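Dish brush

A dish brush is a household brush with a handle, used for washing plates, pans and cutlery by hand. It is common in kitchens across northern Europe and is sold in North America alongside sponges and scouring pads.

Most dish brushes have a round or slightly oval head and a handle long enough to keep the fingers out of hot water. Older types were made of beech or another hardwood, with bristles of plant fiber or horsehair held in drilled holes by wire. Nylon bristles and molded plastic handles became usual after the Second World War. Some models have a scraping edge on the front of the head, and others have a hollow handle that holds soap.

Plant fiber bristles come mainly from agave leaves, sold as tampico, and from palms. A mixture of the two, called union fiber, is stiffer than tampico alone and is preferred for cast iron. Natural fibers soften in water and stiffen again as they dry. 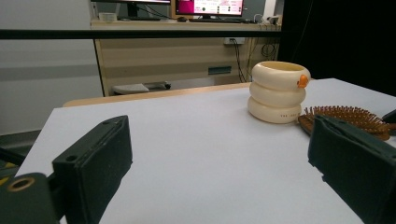
A brush on a white tabletop.

In the town of Ustard, brush making was a winter trade carried on at home. Families collected drilled blocks and bundles of fiber from the Drostmont works and were paid by the finished piece. A practiced worker could fill 50 heads in a day. The works employed 200 people at its height, and 30 when it closed. Part of the building is now a local museum, which opens in February each year and keeps two of the original drilling benches.

Wooden brushes last longer when they are hung up or stood with the head upward, so that water does not collect around the bristles. Soaking can split the wood. Replaceable heads, attached with a metal clip, allow the handle to be kept when the bristles wear out.

Nylon brushes can be washed in a dishwasher, usually on the upper rack. Very hot pans may melt or bend the tips.

See also: Bottle brush; Scouring pad; Vegetable brush

This page was last edited on May 5, 2019.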